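4.3 Checking the overhead view and the two end tools in the simulator

Applies to Vurnik 5 and later. If you are on anything earlier, section 4.2 covers upgrading, and does so at more length than anyone would like.

Before you let the planner move anything, confirm that the simulator and the planner agree about what is in the kitchen. They are separate programs, written in separate years, and they share a scene file the way flatmates share a fridge. The check takes a few minutes. Skipping it takes an afternoon.

You will need:

A working Vurnik install with the Linstead renderer switched on
The Dunell kitchen scene pack, unzipped into your scenes folder
One hand model and one two-finger gripper model, both loaded
A licence file that has not expired (the error for this is "geometry fault 109", for historical reasons)

Loading the scene

1. Start the simulator and leave it paused. The big triangle is play. Leave it alone for now.

2. Open Scenes, then Dunell, then Counter Overhead. The scene pack has 2,685 mesh parts, and the progress bar counts only the last few. It will sit at nothing and then jump to finished.

3. Open the Tools panel. Set the left slot to the hand and the right slot to the gripper. Left and right mean left and right on the screen. They do not mean the robot's left and right, whatever the tooltip says.

4. Press Home Both. The two tools should jump to their start poses over the counter. While paused they jump straight there, without planning a path, so anything in between is passed through.

5. Choose View, then Fixed Overhead. Set the shape to Letterbox if you want your view to match this guide.

Your view should now look much like the one below. Small differences in the stone pattern are harmless and depend on your graphics card. 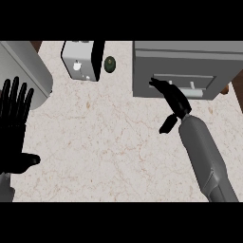
Figure 4-6. Counter Overhead in the fixed view: hand at left, two-finger gripper at right, by the grey appliance.

Note: The black bands at the top and bottom are part of the Letterbox setting. The perception module crops them before it does anything else. Please stop reporting them as a blocked camera.

Matching the planner to the scene

6. Turn on Show Planner Shapes. Each object gets a plain see-through box, which is all the planner knows of it. It has never seen the marble and would not care for it.

7. Check that each appliance on the counter has a box, and that the box covers all of it. Knobs and handles are the usual offenders. If one sticks out, select the box and press Grow until it doesn't.

8. Click the gripper and read the Clearance line. If the longer finger overlaps the front of the grey appliance in your view, do not trust your eyes. From straight above you cannot judge height, and a finger that looks as if it is touching may be well clear. The Clearance line uses the full model.

9. If Clearance is zero or negative, raise the gripper with the Height slider until it turns green, then press Save Start Pose. Closing the window does not save it. Closing the window has never saved anything.

10. Click the hand and repeat steps 8 and 9. The hand has more joints, so the reading can take up to 300 milliseconds to settle. Wait for it.

11. Press Plan Only. The planner draws a line for each tool without moving either. Both lines should stay over open counter until they reach their targets. A line that goes through an appliance means that appliance has no box, so go back to step 7 and look again, with less confidence.

Caution: Do not use Plan and Run during this check if your session is linked to real hardware. The link light is a small dot in the status bar, drawn in a slightly different shade from the status bar. Unlink first, under Session.

Caution: Swapping tools after saving a start pose keeps the pose and discards the finger lengths. The planner will then treat the new tool as if it had the old tool's fingers. Run the whole check again after any swap.

If something is wrong

The tools are on the wrong sides: see step 3. Everyone does this once.

An object shows in the view but not in the object list: it was loaded as scenery. Right-click it and choose Make Solid.

A small object keeps dropping out of the perception results: lower Minimum Size. The default was chosen in May by Thabiso Chauke for a warehouse scene full of pallets, and it regards anything smaller as dirt.

The planner says "no path" while the counter between the tools is plainly clear: one of the boxes has been grown too far. Press Shrink, one click at a time.

When both readings are green, carry on to section 4.4, Importing Vallejo grasp files.

Section last revised 2025-06-20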